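Print this page | E-mail this page

October
By Ainhoa Goicoechea

Progress report to the Oyelaran fund: soap and washing supplies, Drernley day center

The grant has now paid for two deliveries of supplies to the washrooms. Bar soap is still the largest item. We have handed out 496 bars so far, and 100 more are in the storeroom under Amparo Miranda's care.

We tried liquid soap in the upstairs washroom and went back to bars at the request of the people who use it. The bars are plain white ones, including Safeguard, and visitors may take one home.

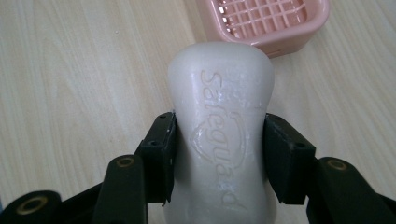 Storage took longer to sort out than planned. The shelving from Pririne came in the wrong depth and had to be exchanged - the fund was not charged for this. Baltasar Figueroa put up the new shelves and moved the towels to the lower ones.

Still to do: soap dishes for the shower room, where more than 15 are needed, and a second lockable cabinet. Inmaculada Ortuño has asked for quotes on both. We expect to stay within the approved budget and will send receipts with the next report.

Contact: Aitana Garrido, Drernley office | Copyright Drernley | Back to top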